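When a Small Fault Is Still a Fault

I have worked three years with two-arm robots at Peltby, and I want to argue against a sentence I hear too often: "It was only a small collision." People say it when nothing is broken and nobody is hurt. I think it is a dangerous sentence.

In January one of our arms did not receive the stop signal. The other arm was in the shared area, and the two grippers touched. The log showed a delay of 262 milliseconds. My colleague Ratih Kwok wanted to write a full report. Our supervisor, Mr. Saragih, answered that the load was light and the speed was low, so a note would be enough. I respect him, but I do not agree with him.

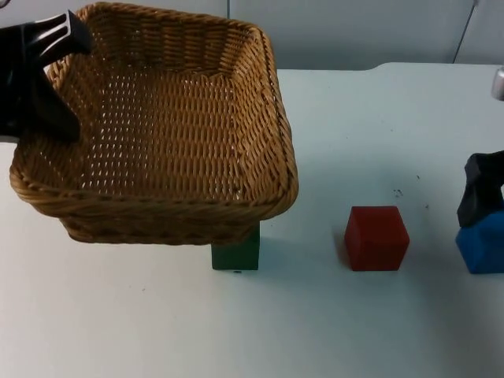
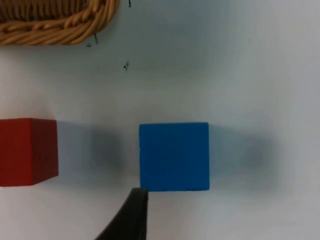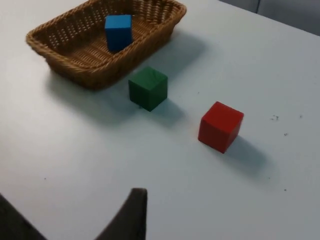

My opinion is that we should judge a fault by its cause, and the weight of the load tells us nothing about the cause. A late signal is equally late when the arm carries a heavy casting. With a wicker basket in one gripper and a block under the fingers of the other, it is easy to feel that safety is a matter for bigger machines. But the controller does not know what it is holding, and the same software goes next to the line in Rirkdale, where people stand up to two meters from the arms. Myrtle Brannigan, who manages that line, learned of our January fault only by chance. I was ashamed when she telephoned me. Ratih has now written her report, it is nine pages long, and I would ask every engineer at Peltby to read it before the next update is installed.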